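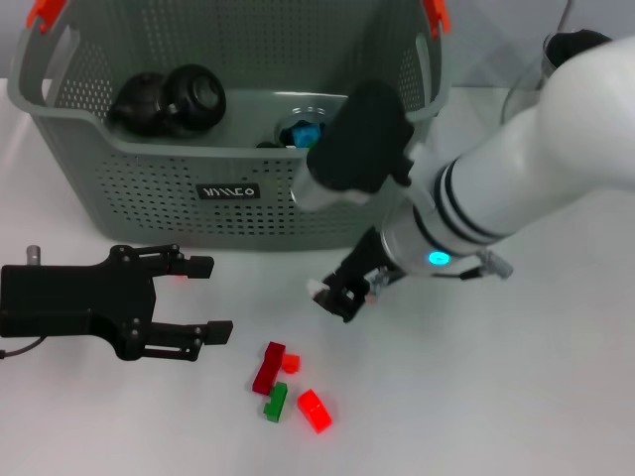 两套夹爪指头和一颗腕部相机，用了一个多月的记录

2023年8月22日

七月初把双臂的台子重新搭了一遍，两条臂末端都换了配置，顺手把腕部相机也换了。之前在博客里写过旧配置的问题，后台一直有人问后来怎么样，现在把这段时间的使用情况写下来。没有严格的测试流程，都是边用边记的，数据只能当参考。

先说用途。我做的是桌面上的小件整理，主要是从桌上夹塑料积木放进筐里，偶尔夹瓶盖、线扎一类的东西。物件很轻，对夹持力要求不高，麻烦在于小，而且姿态乱。积木横着、斜着、挨在一起都有，夹爪要能从相邻两块之间的缝里下去。

配置

夹爪本体两边一样，都是 Tirkovis 的电动两指，出厂带行程反馈。区别在指头。左臂装的是原厂指头，右臂装的是 Vulo 的一套替换指头，899 元，带指垫。原厂指头如果单买是 498 元，我这两只是随夹爪来的，没有另外花钱。

控制器用 Öberg 的小盒子，一个盒子带两只夹爪，走串口。腕部相机是 Claltby 的小模组，自动曝光可以关，焦距固定。臂是以前就有的，这次没动。

安装

Vulo 的指头装起来比原厂的费事。螺丝小，孔位也紧，第一次装完发现两根手指合拢时指垫前端碰上了，后端还留着一条缝。松开重新对了一遍才平。说明书上写了要先合拢再锁紧，我没看，是我的问题。原厂指头有定位销，推到底锁上就行。

换完指头以后要重新标定行程零点。Öberg 的盒子有自动标定，发一条指令，夹爪自己合到底再张到底，然后把两端的值存下来。这个功能好用，唯一的不便是标定时的速度改不了，合拢那一下比较重。如果指垫换成软的，我会担心压变形，所以标定前先在驱动里把电流上限调低，标完再改回去。

走线也重新弄了。腕部的线如果绷得太紧，最后一个关节转过某个角度就会拽到插头。我留了一小段余量，用魔术贴绑在臂上，没有用扎带，方便以后再改。插头那一侧尽量朝外，手伸进去拔的时候不用先把臂挪开。

筐的位置

筐放在两条臂对面，靠后一点，两边都够得着。这个位置试了好几次。太靠前，臂下去夹东西时肘部会碰筐沿；太靠后，放的时候臂伸得太直，末端会抖。

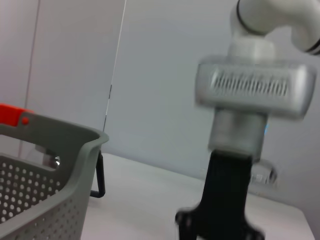

放件的动作我设成了先抬高、再平移、最后下放，三段分开走。合成一段弧线会快一些，但是路径规划偶尔会贴着筐沿过去，筐又轻，碰一下就转个角度，后面记录的位置就全不对了。后来我在程序里给筐加了一圈比实际大的碰撞体，高度也抬了一截，虽然每次多走一点路，筐总算不挪窝了。

还有一个小问题是筐壁上的孔。深度数据在孔的地方会乱跳，点云里筐壁看着像破的。我没有去修点云，直接用一个方盒子代替。反正我只关心筐口在哪里。

夹取的对比

同一批积木，左右各做了一轮，起始摆法尽量一样。先是单块摆开，两边都没有失手，这一项看不出区别。然后是挨在一起的，区别就出来了。原厂指头做了 19 次，失手的情况基本是同一种：手指下去时把旁边那块顶开，目标跟着转了，合拢的时候夹在角上。Vulo 那边也做了 19 次，顶开邻块的情况少一些，但会出现另一种，就是夹住以后往上提，积木在指垫之间慢慢转，最后斜着进筐。

转的原因我认为在指垫。Vulo 的指垫比较硬，面是平的，夹长条积木的中间没问题，夹偏一点就成了一个转轴。我在指垫上贴了一层薄硅胶片试了两天，转的情况明显少了，不过硅胶片的边会翘，还要再想办法固定。原厂的指垫本来就有点弹性，夹偏了也能带起来。

另外连杆式的手指在开合时前端会有一点前后位移。张开到最大时指尖的高度和合拢时不一样，贴着桌面夹矮的东西要算进去。我一开始没补偿，指尖碰了两次桌面，好在速度低，没有伤到什么。后来做了一张开口宽度对高度的表，夹之前先查表再定下降高度。表里的点不多，中间线性插值，够用。

夹持力两边我都设得很低。塑料积木用不着大力，力大了反而容易在合拢的瞬间把它弹出去。Öberg 的盒子里，力是一个没有单位的档位数，文档里也没给换算。我就是从最低往上加，加到提起来晃两下不掉为止，再多加一档。

腕部相机

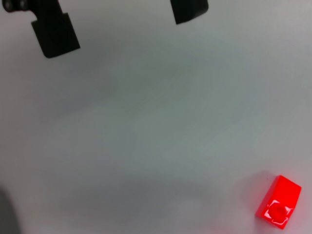 相机的安装角度比分辨率重要，这是这次换下来体会最深的一点。以前那颗是平行于手指装的，画面一大半是夹爪自己。Claltby 这颗我装得往外偏，手指只占上边一小块，下面大片都是桌面。代价是目标在画面里的位置和两指之间差得很远，比如红积木已经到了右下角，而两指张开的那块区域还在画面顶上，中间全是空桌面，做闭环对准时要先转一次坐标。近处的手指也是虚的，想靠图像去看指垫边缘对没对齐就不行，固定焦距的模组只能在手指和桌面之间选一头，我选了桌面。

红色积木的颜色也是个麻烦。表面亮，凸点上有一圈白色高光，周围桌面上还会晕出一点粉红。按颜色分割的话，阈值松了会把粉红那圈算进去，框就大了一圈，中心也跟着偏。我把自动曝光关掉，曝光时间固定在 2000 微秒，再把分割阈值收紧，比之前稳。高光那里会缺一块，用一次闭运算补上。暗红的积木没有这个问题，但是曝光压低以后它又有点太暗，两者只能取个折中。绿的一直都好认。

白桌面我也考虑过换成灰的。白的好处是积木轮廓清楚，坏处是臂的影子落上去以后明暗不均，自动白平衡会跟着变。现在白平衡也锁死了，每天开机后先拍一张空桌面做参考，相减以后再分割。

双臂一起动

最后试的是两边同时工作。桌子中间是共用区域，两条臂都能到，所以要有互斥。我写得很简单，谁先申请谁进，另一边停在外面等。停的位置手指保持张开，轮到它的时候直接下去，省掉一次开爪的时间。
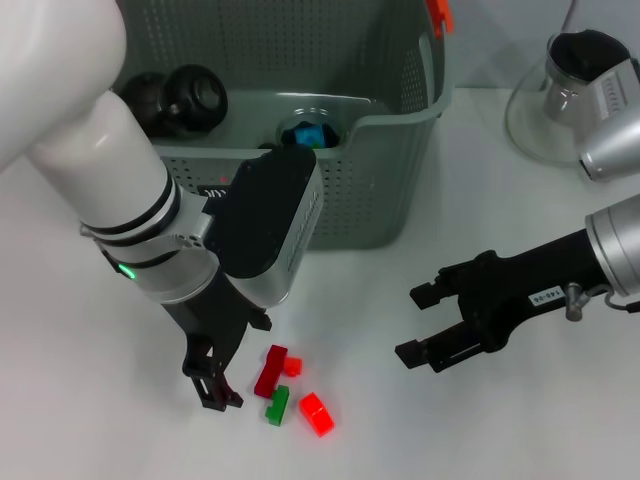 共用区域里的几块积木，两侧夹爪都张着。

互斥粒度太粗的缺点是慢，两条臂大部分时间是一条在动一条在等。理论上可以把中间再分成左右两格，但积木挨得近的时候，目标在左格，手指张开以后还是会伸到右格去。我试过按张开后的外轮廓来判断，能跑，偶尔两边会互相等住，要加超时退回。这部分代码还不干净，先没放出来。

右边的夹爪因为是横着从侧面进来的，手腕离桌面近，下方的接头和线是最先会碰到东西的地方。单臂的时候没注意，双臂以后路径变了才发现。碰撞模型里原来没有这个接头，后来补了一个小圆柱。

Öberg 的盒子同时带两只夹爪时，状态查询会变慢，因为两边是轮询的。如果在循环里每次都读全部状态，开合会有能看出来的延迟。改成运动过程中只读位置，停下来再读电流和错误码，延迟就没有了。用这个盒子的可以直接这么写。

接下来怎么用

左边原厂指头不换了。右边的 Vulo 先留着，等找到合适的胶再把硅胶片贴好。如果只买一套，又是夹这种小块塑料，我会选原厂的，省下的钱可以加到相机支架上。要从很窄的缝里下手，Vulo 的更合适，但要准备好自己处理指垫。

高度补偿的那张表和 Öberg 盒子的读写脚本，整理完以后会放到下载页。表是按我这一只夹爪量的，换一只要重新量，零点差一点，贴桌面的时候就会碰。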